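Ternwood Evening Classes
Drawing and Painting for Beginners
Handout 4: the breakfast table still life

Right, so last time we did single objects and most of you got on fine with them (the jugs were lovely, I mean it!). This time we're putting several things in a row and looking at what goes on between them. Have a read before you come, and bring it with you, because I'll be pointing at bits of it all evening.

You'll need your usual cartridge pad, a 2B and a 4B, a putty rubber, and paints if you've got them. If you're buying paper, go for something of 200 gsm or heavier. I've been using the Pallero pad myself this term and it takes a fair bit of scrubbing before it gives up. The Horitz pencils in the cupboard are for anyone to borrow, but please put them back point up.

We start with 30 minutes of pencil only. No colour, however much you're itching to get at that orange! I want you to find the line where the table meets the wall first and put it in lightly, low down on the page. It's tempting to stick it halfway up, and then you've got acres of tablecloth to fill and you'll be drawing little squares until bedtime.
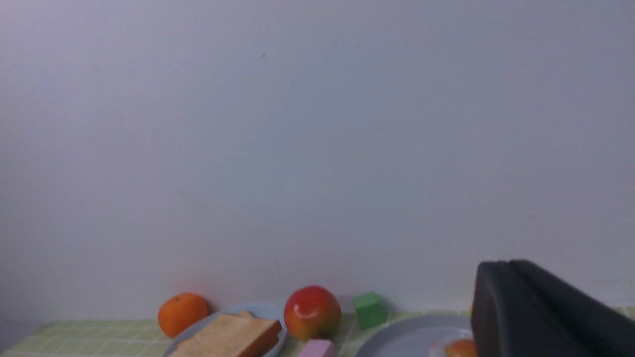
The wall is where I'd like you to slow down. Everybody reaches for a flat cream and fills it in like emulsion, and then wonders why the fruit looks stuck on. Half close your eyes and compare the left side with the right. There's a cooler, brighter patch up towards the left and it gets gently darker as you go across, and you can get that with one thin wash and a touch of lavender grey. Then look for the shadows behind the fruit. The one by the mandarin is faint and warm, the one by the apple is softer and greyer, so please don't mix one shadow colour and use it for both.

The apple: deep red at the top, sliding through yellowish orange to a bit of green lower down. Leave the highlight as bare paper. I always think I'll remember to leave it, and I always paint over it, so draw its outline in pencil first.

For the toast, keep the top face fairly flat and put your darker brown in the crust. It sits at a tilt on the blue plate, and we're seeing the plate from low down, so the rim is a much thinner curve than your brain wants it to be. Measure it with your pencil at arm's length.

The green cloth comes last. Suggest the white grid at the far left where it shows best, slightly skewed, and let it fade out between the objects.

For homework, set up three things from your own kitchen against a plain wall and do the same again, one page, pencil or paint. If you'd like to read ahead, the Benavides book on the side shelf has a good chapter on cast shadows. Next session is glass, so bring a tumbler.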